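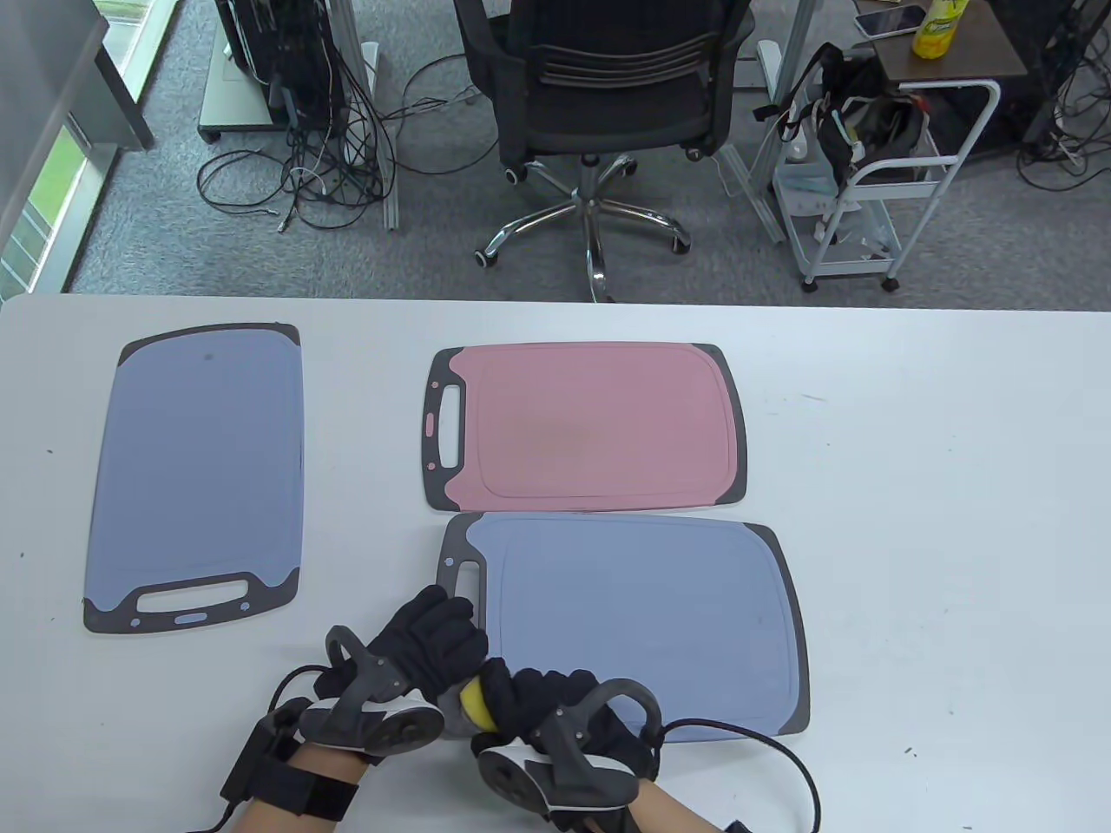
How many cutting boards does a home kitchen need?

Three covers most households: one for raw meat, one for vegetables and fruit, and one spare for when the others are in the sink. If you bake or eat a lot of fish, add a fourth. Past that you're mostly storing them.

The trouble is that few of us own three on purpose. Boards come into the house one at a time, as gifts or in sets bought on sale, and the old ones never leave. When we asked readers in Purstead and Drostesdale to write in about theirs, 93 of you did, and the commonest complaint was the drawer that won't close. The second was onion in the fruit salad.

**Sort by colour, and keep it simple**

Commercial kitchens use a colour for each kind of food. At home you can get by with two. Pink for meat and blue for everything else is easy to remember, and if you have two blue boards you can cut bread on one while the tomatoes are draining on the other. It doesn't matter which colour gets which job, as long as everybody who cooks in the house knows it. Write it on a piece of tape inside the cupboard door for the first month.

Plastic boards suit this system because they come in colours and most can go in the dishwasher. Check the underside for the maker's marking first. Some warp on the bottom rack, close to the element, and a board that rocks is a board you should stop using.

**The groove**

A juice groove around the edge is worth having on the meat board. It will hold what runs out of a roast chicken, though not always what runs out of a large one. On a vegetable board it's a nuisance — chopped parsley gets into it and has to be coaxed out with the back of a knife. Several readers turn the board over for herbs. That works if the other side is flat and clean.

**Handles and hanging**

A slot cut through one end makes a board easier to carry to the stove. It also lets you hang it, and hanging is the best way to dry one. Boards stacked flat while damp will smell by the end of the week. The Sorken rail, sold at the hardware store in Drostesdale for $33, takes four boards on plain hooks and screws into the side of a cabinet. A dish rack does the same job for nothing if you have the counter space.

**Washing**

Hot water, dish soap and a stiff brush, going along the knife marks and then across them. Rinse, and stand the board on its edge. After raw chicken, follow with a food-safe sanitizer, mixed to the strength on the label. Beet and carrot stains fade with a paste of baking soda left on overnight. Turmeric mostly stays where it is.

**When to let one go**

Run a fingernail over the middle. If it catches in deep cuts, replace the board. Ours at the test kitchen on Wiegand Street last a couple of years with daily use. Retired boards are good under plant pots, or in the garage for cutting gasket and weatherstripping.

Put a damp dishcloth under whichever board you're using, and wring it out well first or the board will slide worse than before.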